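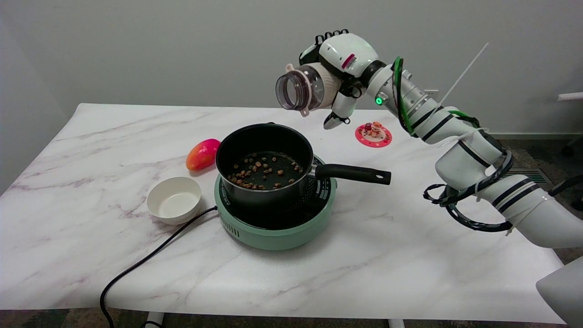

The barometer had predicted the flood. That was the first thing anyone in Cillinham told me, and they told me before I had my coat off.

I value household goods for Hermans, the auction people. Mostly it's clocks and dinner sets, and mostly I have to tell a family that the thing their uncle swore would put the kids through college will cover the gas to go and fetch it. I'm used to stories. A chair was sat in by a general, a violin came over in a pickle barrel. I write the story down, put "by family tradition" in front of it, and price the chair.

"It dropped to the bottom the night before," said Waraporn Srithong. "All the way. My husband's father saw it and moved the cows."

"What time of night?"

"Late."

"And the rain started when?"

She looked at me the way people do when they've agreed to let a stranger into the house and are sorry. She was a small woman in a big green cardigan, and she'd been nice on the phone.

"I wasn't there, Ms. Kassab. I was in another country. I was four."

The barometer hung in the hall between the coat hooks and a calendar from the feed store. It was a long banjo-shaped one with a dial the size of a salad plate and the name Bresetti on it in thin script. I took it off its nail and carried it to the kitchen window. The case was decent. The glass had been replaced at some point, and whoever did it had used too much putty. On the back there was a paper label with a number, 369, and below that a line of pencil that I couldn't read.

"Does it still work?" I asked.

"It worked that night."

"But since then?"

"We don't move it," she said. "So I don't know what it's doing now that you've moved it."

I put it down on a towel.

The trouble with a barometer that predicts a flood is that predicting is what barometers are for. The pressure falls, the needle falls, and sometimes it rains. If it had dropped that night then so had every other one in the valley, and there ought to have been a whole parade of cows going up the hill in the dark. I said something like that, in a friendlier way. I thought it was friendlier.

"Nobody else moved their cows," she said.

"Maybe nobody else had a barometer."

"The Telliks had one. They had a better one than this. They lost everything."

So I went to see the Telliks. I didn't have to. The honest price of the piece was 106 dollars with or without cows, and I could have written that down and been home by four. But Waraporn had already had a letter from a man who wanted it for a museum of weather, or said he had a museum of weather, and he'd offered a good deal more on the strength of the story. If Hermans was going to print the story in a catalog, I wanted to know who'd seen what. That's what I told myself in the car, anyway. I also just don't like being looked at like that.

There was one Tellik left, a man of almost 40 who ran the tire place and hadn't been born at the time. He wiped his hands for a long while before he shook mine.

"The cows," he said. "Sure."

"You've heard it."

"Everybody's heard it. Old Srithong and his magic clock."

"Barometer."

"He didn't move them because of that." He looked out at the lot, where a boy was rolling a tire along with one foot. "He moved them because he'd had a fight with my grandfather about the fence. It was the bottom field they fought over. Grandpa said get your animals off it by morning or I'll open the gate myself. So he got them off it. Then the river came up and it looked like he was a genius."

"Who told you that?"

"My grandfather."

"And did your grandfather have a barometer?"

"He had a beauty," said Tellik. "Said it never moved an inch that night."

I wrote this down too. I believed it for the length of the drive back, and around the grain elevator I stopped. It was a good story for a man who had lost his whole herd. In his version he'd as good as saved the neighbor's cattle himself, by being mean about a fence, and his own instrument was to blame for the rest. I'd have told it that way too. A barometer that doesn't move an inch with a storm like that coming is broken, or nobody looked at it.

At the library they had the county paper on film. The woman at the desk threaded the machine for me and stayed to talk about her knee. I found the flood easily enough, four pages of it, with drowned fences and a church pew in a tree. I found a list of losses by farm. Tellik, the lot. Srithong, none. No mention of an instrument, and no mention of a quarrel. There was one line near the end of a column about the state of the roads, saying that several families on the low side had been warned by telephone at suppertime by the operator at the dam.

Several families. It didn't say which.

I read that line over and over, and then I asked the woman with the knee whether the farms out by the river had phones back then.

"Some of them," she said. "It was a party line, though. Seventeen houses on it, and you'd pick up if you felt like it. My mother never did. She said it was always for somebody else."

I went back to Waraporn's on Tuesday with the form filled in. She had hung the barometer up on its nail again, though I'd left it wrapped and ready to travel. She gave me tea. I told her about the fence first and she laughed out loud, and said that sounded exactly like both of them. Then I told her about the telephone.

She didn't laugh at that one. She turned her cup on its saucer.

"You think they called him."

"I think they might have. I can't show it. It's one line in a newspaper."

"And they called the Telliks."

"I don't know that either."

"But on a party line," she said, "if it rang for one of them it rang for all."

I hadn't said it. I'd been careful not to, and had even left it off the form. She got up and stood in the hall doorway with her back to me, looking at the thing on the wall. A truck went by outside, and when the sound was gone I could hear the kitchen clock.

"He told it every Christmas," she said. "How he got up in the night and tapped the glass. He did the tap, like this, on the table. He never once said anything about a phone."

"It could be he never got a call. It could be the barometer."

"You don't believe that."

"No," I said. "But I didn't believe Mr. Tellik either, and I'm not all that sure about the newspaper. They spelled the name of the town wrong on page two."

She came back and sat down and pulled the form toward her. She read it all the way through, including the part about commission, which people never read. Under Provenance I had put *by descent in the family of the vendor*, and nothing else.

"What happens to the museum man?" she asked.

"He can bid like anyone. If he asks me, I'll tell him there's a story and I couldn't stand it up."

"He'll pay less."

"He'll probably pay less. He may not have a museum."

She thought about it. She picked up the pen, and put it down, and asked if it cost anything to change her mind, and I said there was a fee for the visit but I could lose the paperwork on that. Then she went out to the hall again and I heard her tap the glass, twice, with a fingernail.

"What's it say?" I called.

"Fair," she said.

I looked out the window over the sink. It was pouring. I finished my tea and went to find my shoes.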